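Lullent Small Square Frame, reviewed after a full gallery wall

Updated Tuesday, January 28, 2025

I have been putting together a wall of family photographs in our upstairs hallway since October. It is a long, narrow hallway with one window at the end, and the wall had been bare since we moved in. The plan was a grid of small square prints, all the same size, with the same border. That meant buying a lot of one frame, and I wanted to be sure of the frame before I committed to it. I ended up with the Lullent Small Square, and this review covers how it went, along with the hanging method and what I would change.

I bought a single frame first and lived with it for two weeks, then ordered the rest. In total there are 47 on the wall. I paid for all of them.

Why not a cheaper frame

I had already tried the Prikeck value pack. Those come in a box of 10 and cost much less per frame. The colour was fine. The trouble was at the corners. On several frames the joints were open enough to slide a piece of paper in, and two were out of square, which shows up badly in a grid. If you only need one or two for a bookshelf, the Prikeck frames are good value and you can put the best ones out front. In a row, every small error gets repeated down the line.

I also looked at having the frames made locally. The quote came to $1,621 for the whole wall, with better glass and proper conservation mats. That is a fair price for the work, but it was more than I wanted to spend on holiday snapshots and school portraits.

The Lullent frames

The Lullent Small Square is sold in a light natural finish, a grey and a black. I chose the natural. It goes well with our flooring, and it doesn't compete with older prints that have gone a bit yellow. There is some variation in grain from one frame to the next, as you would expect. I sorted mine on the floor before loading them and kept the ones with the strongest grain for the bottom row, where they are less obvious.

The corners were good on nearly all of them. I sent back four. Three had chips on the front edge and one had a scratch across the glazing. The replacements came in nine days with no argument, though I had to send a photo of each.

The glazing is acrylic. It is lighter than glass and I prefer it in a hallway where people carry laundry and hockey bags, but it attracts dust. Peel the film off only when you are ready to close the frame. I used a soft brush and then an anti-static cloth, and I still had to reopen a few after finding lint behind the acrylic. Do not use ammonia-based window cleaner on it.

Loading the prints

I worked at a table with the frames turned over so I could get at the backs. 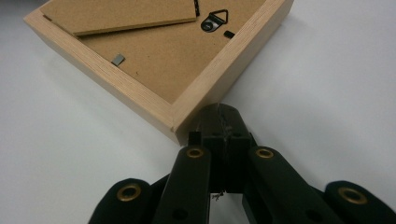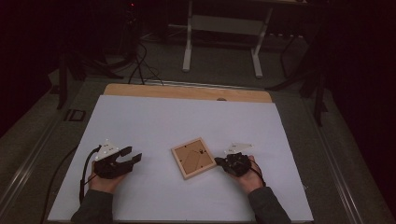
Do the frames need a mat?
They can be used without one, but a mat keeps the print off the acrylic, and I would use one for anything you can't reprint.

I cut my own mats from a pack of Kerunley board in a warm white. A square opening in a small square mat leaves very little room for error, so measure once for the whole batch, set the stop on the cutter and leave it alone. I wasted most of a sheet by moving the stop partway through. If you don't own a mat cutter, pre-cut mats are easy enough to find in standard sizes, and a framing shop will often cut a stack for less than you might think.

Hinge the print to the backing of the mat with two small pieces of paper tape along the top edge. Leave the bottom free. Paper moves with humidity, and in our house it moves quite a bit between a dry, heated winter and a damp spring. My mother's print from the cottage was taped on all sides in its old frame and it had a permanent ripple in the middle. Ordinary clear tape will go yellow and should stay in the drawer.

Write the date and the names on the back of each print in soft pencil before you close it up. I did this for every one. I also kept a written list by row and position, so that when a relative asks for a copy I know which file to look for.

Printing

All of the prints came from Llewellyn, an online lab I have used before. I ordered a lustre finish. Gloss looked harsh with the window at the end of the hall, and matte made the older black and white pictures look flat. The lab's square crop tool is poor. It centres everything and cuts off the tops of heads. I cropped the files myself before uploading and turned off automatic colour correction, which had turned a set of scanned slides green in my test order.

Shipping was slow but the packaging was solid. The prints came flat between two boards in a plastic sleeve.

Hanging the grid

This took longer than the framing. I started with paper templates, taped up with painter's tape, and moved them around for a few evenings. We settled on a gap a little wider than my thumb. A tighter gap looked neater in theory, but the frames were difficult to straighten without bumping the ones beside them.

I used a laser level for the rows and a strip of scrap wood as a spacer. Small nails were enough for frames this light. Adhesive strips are an option for renters, but our walls have an old textured paint and the strips let go of two test frames overnight.

Start from the middle row and work out. If you start at the ceiling, any slope in the house will show along the whole top edge. Ours slopes toward the bathroom. The grid is level and the ceiling is not, and from the stairs the difference is hard to see.

Put a small felt or rubber bumper on each of the bottom corners. They stop the frames from tilting every time a door closes, and they keep grey marks off the paint. I bought these separately. At this price I think Lullent should include them.

What I didn't like

The acrylic scratches easily. One was marked by the edge of my own watch.

The packaging is wasteful. Each frame comes in its own box with a plastic corner on every corner, and I filled the recycling bin twice.

The natural finish is unsealed or very lightly sealed, as far as I can tell. A damp fingerprint left a faint mark on one that would not wipe off. I rubbed a little clear wax on the rest and it has helped.

Stock is unreliable as well. The natural finish sold out between my first order and my second, and I waited three weeks. If you are planning a grid, order a couple of spares at the start.

Rating

Four out of five. I would buy them again for another hallway or a stairwell. For a bathroom or a mudroom I would choose the black, which seems to have a harder finish, and for a single important photograph I would go to a framing shop and pay for glass.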